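Kitchen > Storage > Leftovers

64 shares | 6 comments

I finally sorted out my leftovers this August, and the fridge has never looked better! Soup gets cooled in a wide pan first, then it goes into tubs, never filled to the top if they're headed for the freezer.

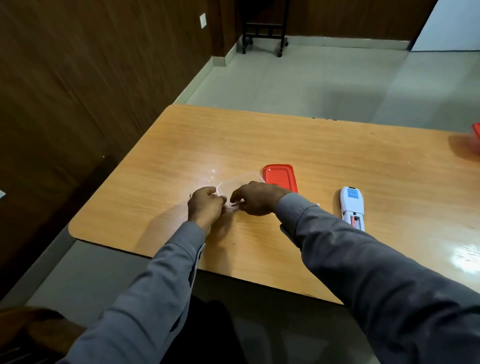 A reader in Liruldale wrote in that she leaves a thumb's width above chili and hasn't cracked a tub yet. I do the same with stock – it swells more than you'd think.

Smelly lids? Baking soda paste, overnight, then a good rinse.

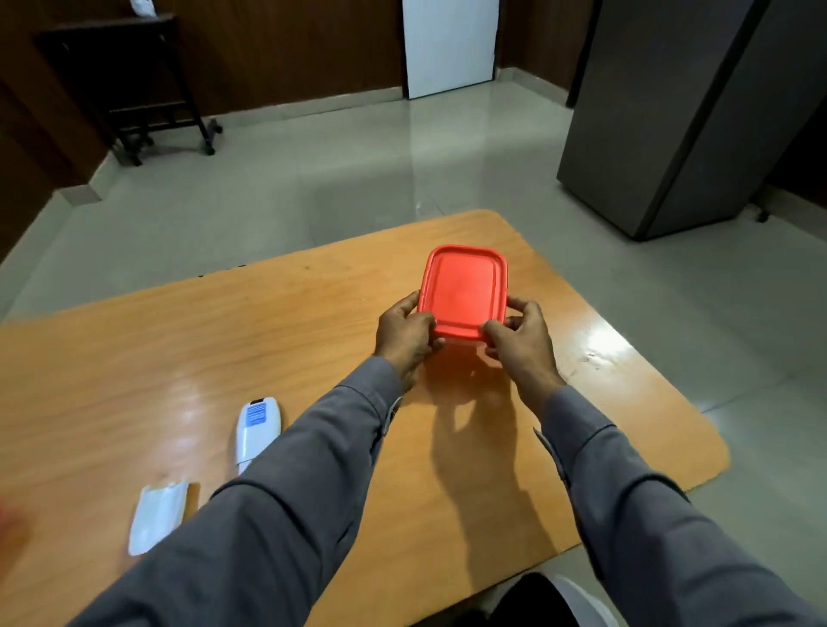
Red lid, rounded corners.

Wednesday is my use-it-up night, so anything older goes on the front shelf by then. Crumbs and drips get a wipe with warm water and a drop of dish soap (go with the grain).
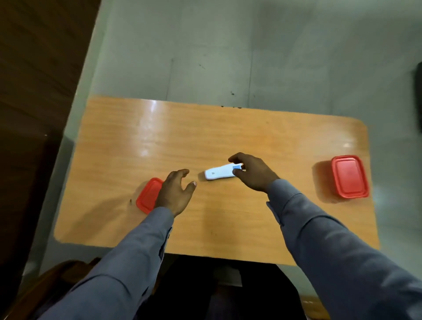
At the table, sleeves down.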